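Skollstead Workshop Help
Home > Small arms and grippers > Grasping

Two-finger gripper drops or crushes soft wrappers, fine on everything rigid

Asked by Nikau Cartwright
2026-02-15
Viewed 336 times

I have a five-axis arm clamped to a desk at home, hobby servos throughout, 3D-printed parallel gripper on the end. Jaws open to 70 mm. Finger pads are 3 mm silicone sheet glued on. The job is tidying a nightstand: pick things up from the top and put them in a bin to the left.

Rigid objects are fine. Over 139 logged attempts on a plastic box, a pill bottle and a wooden block I had four failures, all of them bad camera calibration. Crumpled wrappers and balled-up paper fail more than half the time. Either the jaws close, the wrapper folds flat between them and slides out on the lift, or I raise the closing force and the pads push it down against the table until the servo stalls.

I control position only, no force sensor. I can read servo current but it is noisy. Grasp point is the centroid of the segmented blob, approach is straight down. Do I need a force sensor, different fingers, or a different approach? Budget is small. I would like to keep the printed gripper body.

Edited to add: supply is 6 V, 5 A. It does not sag during the stall, I checked.

Bo-ram Cha

Get a suction cup. Wrappers are flat, suction works on flat things. I used the Skirberg kit and it picks up playing cards all day.

Comment from Nikau Cartwright: Mine are crumpled. I tried a cup on one and it would not seal.

Comment from Bo-ram Cha: Then flatten them first.

Manon Fraser

You do not need a force sensor yet. Fix these in order and log each change separately.

Grasp point. The centroid of a crumpled object is often its least stiff part. Look for the narrowest section in your mask and close the jaws across it. If the object has a long axis, rotate the wrist so the jaws close across that axis.

Approach height. Straight down to table height is what causes your stall. Stop the fingertips 4 mm above the surface, close to 60 percent of the blob width, then lower the last bit while closing the rest of the way. Parallel jaws on a linkage also move the tips along an arc as they close. Measure yours with calipers at full open and at full closed. If the tips drop by more than 2 mm, compensate in software.

Current reading. Average 17 samples and ignore the first 150 ms after motion starts. You are looking for the slope, the absolute value is no use on those servos. On a rigid object it jumps. On a wrapper it climbs slowly. When the slope crosses your threshold, back off one step and hold.

Pads. Flat silicone is poor here. Print a pad with shallow horizontal ridges at 2 mm pitch and stretch a strip cut from a rubber glove over it. The Pearce finger files have a ridged version that scales without breaking the mounting holes.

With all four changes I went from under half to roughly nine in ten on snack wrappers.

Comment from Jamshid Abbasi: Seconding the arc compensation. Mine dropped 5 mm and I blamed the servos all January.

Isla Paewai

Manon covers the motion side, so I will stick to the test setup, which I think is hiding part of your problem. A block on a bare desk tells you very little about a nightstand.

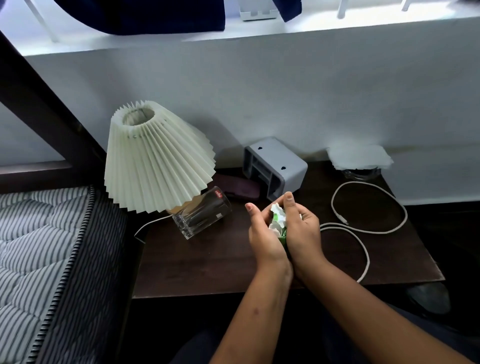 Grasp trials for soft items should start from how a person holds one, and you should write the contact areas down before you touch the finger design. Use a real bedside table with its usual contents left on it. With what looks like a squeezed green and white wrapper, the fingertips of my right hand press into the folds from over the top and the far side, while the fingers of the left curl around the near side. The contact is spread over a wide patch, and a 10 mm pad cannot copy that. I would go to at least 25 mm wide on both fingers, and let one of them pivot a few degrees on a pin so it settles onto the shape. The table matters too. A clear tumbler on its side will give a depth camera bad returns, and loose loops of white charging cable will get merged into any pale blob that lands near them. Mask out both by hand for your first runs, otherwise you will be tuning the gripper against segmentation errors.

For the pivoting finger I used an M3 screw and a small rubber band as the return spring. The printed body stays as it is. Drill the finger, do not drill the carriage. Grikgate sells the finger blanks undrilled if you do not want to print new ones.

Comment from Nikau Cartwright: Arc drop measured at 3.5 mm, compensated. No more stalls on paper so far. Printing the wide fingers next. What rubber band size?

Comment from Isla Paewai: Whatever holds the finger square when the jaw is open. If it takes visible effort to tilt by hand, it is too strong.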